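The Big Gray Bin and the Stuff I Can't Throw Out

I have been putting off the junk sort since July, and if you've read this blog for any length of time you already know how that goes. I start, I find something from years ago, I sit on the floor with it, and then it's dinner.
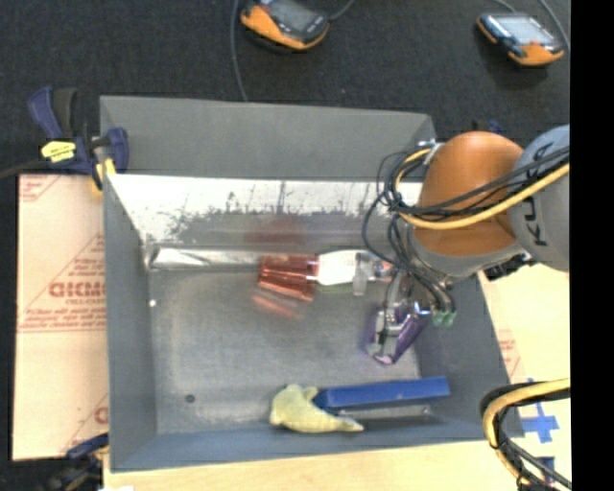
So my new system, stolen from my friend Facundo Troncoso, is the metal bin method. Everything that doesn't have a home goes into one hard-sided bin. You don't get to use a cardboard box (they sag, and you can always squash one more thing in) and you don't get to use a bag, where you can't see anything. It has to be a bin with a flat bottom, so every last bit of nonsense is lying there in plain sight and you have to look at it.

And wow, do you have to look at it! There's a yellow toy in mine that I've been meaning to deal with forever. It's a lumpy pale thing with little bumps along the top, and my nephew swears it's a dinosaur, and I say it's a squash. We've had this argument over pancakes. It stays.

The long blue box I'm less sure about. I love a good box, that's half my problem. I once counted the empty ones in my hall closet for a post and got to 302, if you include the tiny jewelry ones, which my sister says I shouldn't. I'm allowing myself one box per shelf now and the blue one is on probation.

Then there's the see-through plastic stuff, which is where I really fall apart. The reddish-orange cup thing is such a pretty color when the light goes through it, and it throws this faint warm glow on the metal. Who throws that out? I'd put pencils in it, or those little clips I bought at Drorngate and never opened. The crinkly shiny strip can go, though. Even I can't come up with a use for that one and I tried for most of a morning.

Facundo's rule is that you give the bin one evening, and whatever you haven't picked up by bedtime leaves the house. He got rid of nearly 3,000 things in a year that way, he keeps a tally on his fridge, and his apartment looks like a dentist's waiting room (sorry, Facundo, you know it does). I'm nowhere close. My own tally is 324, and I'm counting single socks.

A couple of you asked where I put the bin. Mine lives on a light-colored work surface next to the dark carpet, and I'd recommend keeping yours up off the floor too. My back was killing me after the first round, when I did the whole thing kneeling. Also wipe the metal now and then, it scuffs like crazy and shows every cloudy little mark.

Next up is the drawer under the microwave, which has batteries in it, and birthday candles, and I think a doorknob. If anybody has a good way to store odd screws, leave me a comment. I have a lot of odd screws.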